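Robotics Club Heads for Drendton With a Slightly Better Grip

The Clolholm robotics club has spent the fall teaching an arm to pick things up and put them somewhere else, a skill most members' parents report has not yet caught on at home. Sessions start at four, and the snack shelf is usually bare by ten past.

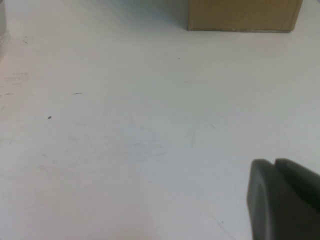

CLUBS & COMPETITIONS

The Drendton Open gives each team 120 seconds to clear a table, and up to 100 points for doing it gently. Plain cardboard boxes are the beginners' item, on the theory that a box has flat sides and no opinions. Our team's log now runs to 2,649 attempts, a good share of them with the note "went for the wrong corner." The white tabletop has collected its scuffs and specks along the way, and there is a motion before the club to wipe it down. Debate continues.

The bigger worry is the Bustos round, where teams don't learn what they will be handling until the morning of the contest. Members have been asked to bring in awkward things from home and have taken to this with real spirit.
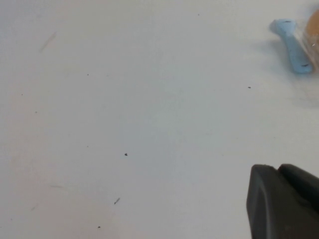
Clear packaging is the club's least favorite material this term. The vision code, written over the summer and defended fiercely ever since, likes an object with a firm outline and a single color. Crinkled film with white highlights all over it offers neither, and light blue plastic right alongside gives the code one more thing to argue about. The older students want to retrain from scratch — the younger ones want a bigger gripper.

Coltex has put $231 toward the entry fee and spare parts. The club meets Tuesdays in the science wing, and new members are welcome in any grade.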